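About Us

Romer Headphone Repair

Romer repairs, cleans and resells over-ear headphones. We work from a second-floor shop in Ornthorpe and take in headphones by mail and over the counter. We do not work on earbuds, hearing aids, speakers or phones.

What we do

Most of what comes to us falls into a short list of faults. Ear pads crack and flake. Headband padding goes flat. A cable fails at the plug, or at the point where it enters the ear cup. A hinge snaps when somebody sits on it. One side goes quiet. These are all things that can be put right on a decent pair, usually for less than the cost of a new one.

We also buy used headphones from schools, call centers and libraries when they replace their stock. Those are sorted, cleaned, fitted with new pads and sold with a six-month guarantee. Pairs that are past repair are kept for parts, and what is left after that goes to an electronics recycler.

How it started

The business began as a repair counter at the back of the Kushwaha music store on the ground floor of the same building. The store rented out practice rooms with headphones in each one, and the pads wore through every few months. The first job was a box of six pairs. Other customers of the store started leaving their own at the counter, and after two years there was enough work to take the rooms upstairs. Kushwaha still accepts drop-offs for us during its opening hours, so if our door is locked you can leave a parcel there. Please put your name and phone number inside the box as well as on it.

The room

Our main room has 624 square feet of floor. Parts storage is along the north wall, with pads sorted by size in flat drawers. Cleaning is done near the sink and soldering near the window. Sorting and checking happen on a plain white surface. Small screws and flakes of old ear pad show up well on white, and it wipes clean quickly. We give each pair its own space so that pads and cables from one order do not end up with another.
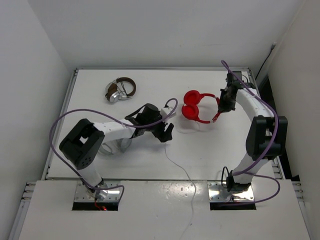

Three pairs on the white work surface: brown and silver, red, and pale gray-white.

What happens to your headphones

Every pair gets a numbered tag when it is unpacked. We write down the make, the color and any damage we can see, and note whatever came with it, such as a case or a spare cable. Then we play a set of test tones through each side at low volume. If the fault is obvious we send you a price the same day. If we have to open the ear cups to find it, the price may take two or three working days.

We do not start work until you have said yes. If you decide against the repair, you pay return postage and nothing else.

After the repair the headphones are cleaned. The pads come off, the cups are wiped down, and the headband is gone over with a soft brush along the stitching, if it has any. We play the test tones a second time, then pack the pair in a cardboard box with paper padding. Cases are sent back separately wrapped inside the same box. 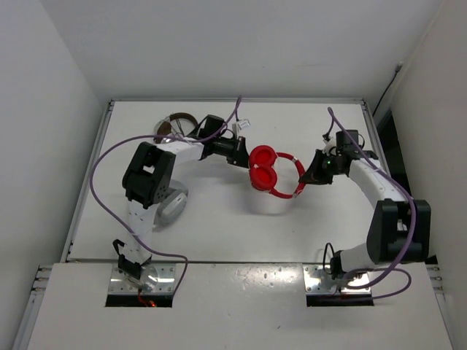 Color matching is the question we are asked more than any other. Black pads are easy to get and we keep them in most sizes. White and gray are usually available, though grays vary a good deal from one supplier to the next. Strong colors are harder. For an over-ear pair in red, like the one lying between the two arms here, we will tell you before ordering whether we can find a close match or whether black would be the better choice. If you want to see the color first, we can mail a sample.

Ira

In January we began selling our refurbished headphones under the name Ira. They are the same used headphones we have always sold, grouped into two grades. Grade one has light wear only. Grade two may have scratches on the cups or a repaired hinge. Both grades get new pads and the same testing, and both carry the guarantee. We have sold about 800 pairs so far, many of them to schools. Schools buying a class set can ask for all one model. We cannot always do it, but we will say so at the start.

Parts we keep

We stock pads in 114 sizes and shapes, along with common detachable cables, headband cushions and hinge screws. Parts can be bought without a repair. If you are not sure which pads you need, lay one of the old ones flat, measure its height and width on the outside edge, and send us both numbers with the model name.

Visiting

Counter hours are Tuesday to Friday, 10 to 5. The stairs are steep and the building has no elevator. If stairs are difficult for you, ring the lower bell and we will come down.

Page last updated 20 November 2021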